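Manual do Clorno, cofre de senhas e cópias de segurança
Capítulo 3: Primeira configuração

Reserve uma hora. O instalador promete dez minutos, mas foi escrito por gente otimista. Tenha à mão o computador principal, o celular, um disco externo, papel e caneta. Sim, papel. Já chegaremos lá.

3.1 Criar a senha mestra

1. Abra o Clorno e escolha "Novo cofre". Se aparecer "Restaurar cofre", alguém já passou por aqui; confirme se não foi você mesmo.

2. Digite uma frase com pelo menos 23 caracteres. O nome do cachorro seguido do ano de nascimento continua sendo o nome do cachorro, por mais afeto que envolva.

3. Repita a frase. O campo não aceita colar, e as mensagens indignadas que recebemos a respeito foram todas lidas por Temitope Akpan, do suporte, que mantém a decisão.

4. Anote a frase à mão e guarde a folha longe do computador. Um bilhete colado no monitor fica a trinta centímetros, o que não é longe.

Cuidado: a Urkendale não tem cópia da sua senha mestra. Ligar para nós chorando tem efeito apenas terapêutico.

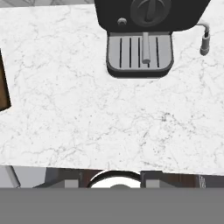

3.2 Ativar a verificação em duas etapas

1. Em Ajustes > Acesso, toque em "Adicionar segundo fator" e escolha o aplicativo Turis. O SMS também está na lista, por insistência do departamento comercial.

2. Aponte o celular para o código na tela e digite os seis algarismos. Eles mudam a cada 30 segundos; se o tempo estiver acabando, espere o próximo em vez de competir com o relógio.

3. Salve os códigos de recuperação fora do cofre. Guardá-los dentro dele equivale a trancar a chave reserva no carro.

Nota: se o e-mail de recuperação for uma conta que você não abre desde a faculdade, troque-o agora. É por essa porta que costumam entrar, e de lá passam para o resto da casa.

3.3 Programar a cópia de segurança

1. Conecte o disco externo e aguarde o ícone ficar verde. Amarelo significa "quase". Quase não conta.

2. Em Cópias > Destinos, marque o disco e, depois, o serviço remoto Sharifi. São 2 destinos, de propósito: o disco na gaveta e o computador em cima da gaveta costumam ser furtados juntos.

3. Defina o limite em 900 GB ou menos. Acima disso, o Clorno passa a apagar as versões antigas sem grande cerimônia.
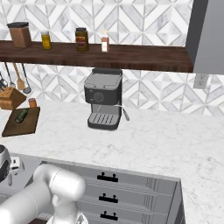

Dê um nome a cada cópia antes de fechar a janela. O programa sugere "Cópia", "Cópia (2)" e "Cópia final nova", e aceitar essas sugestões é um direito seu. Pense, porém, numa prateleira de cozinha: o vidro escuro com rótulo em faixas laranja e marrom se distingue de longe do pote marrom alto de tampa preta, que sem rótulo só abrindo para saber. Use aparelho, conteúdo e mês, como em "Notebook-fotos-março". Kianoush Rahimi, que revisou este capítulo, levou mais de 3 horas procurando uma declaração de imposto em "Cópia final nova".

4. Clique em "Copiar agora" e deixe o computador ligado até o aviso de conclusão.

5. Abra um arquivo qualquer a partir da cópia. Se ele não abrir, volte ao passo 1 e consulte o capítulo 7, "Mensagens de erro e o que quisemos dizer com elas".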